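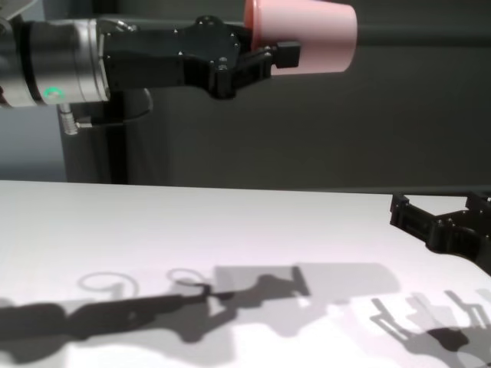
Re: [tableware] Pink cups - rim and taper

From: Sizwe Modise
Date: 2 August 2022

> We are down to the last sleeve of the Kumside cups and the
> supplier now offers Onishi as a straight swap. Same nominal
> volume, same pink. Does anyone see a problem with ordering
> 2,000 before October? I would also like to know whether the
> rolled lip matters to anybody, as the Onishi has a plain one.

The lip matters. A rolled lip keeps the mouth round when the cup is held by the side wall, and it stops nested cups from wedging. I pulled 30 plain-lipped cups from a stack last year and 19 came away with a second cup attached. The Kumside stack gave me 2 doubles over the same number.
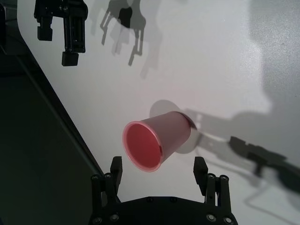
Taper is the other point. The Onishi wall is steeper, so the base is wider for the same rim. It stands better when empty but takes more room in the Nundard dispenser, and the bottom ring of the tube will need opening out. Measure the base before you order - the catalogue gives the rim diameter only.

On colour I have no strong view. Salmon-pink shows up well on a white table, and the darker inside makes it easy to tell which way the mouth is facing. If the Onishi is the same shade inside and out you lose that.
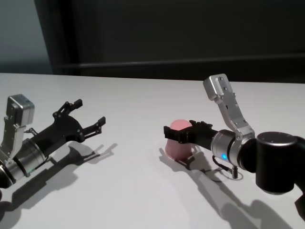 White tabletop, dark wall behind.

My suggestion is to ask for one sleeve of each lip type and stack them overnight under a light weight. Sovar used to list a rolled version in the same pink, though I have not checked whether it is still made. Please post wall thickness with the results, measured halfway up and clear of the seam.

Sizwe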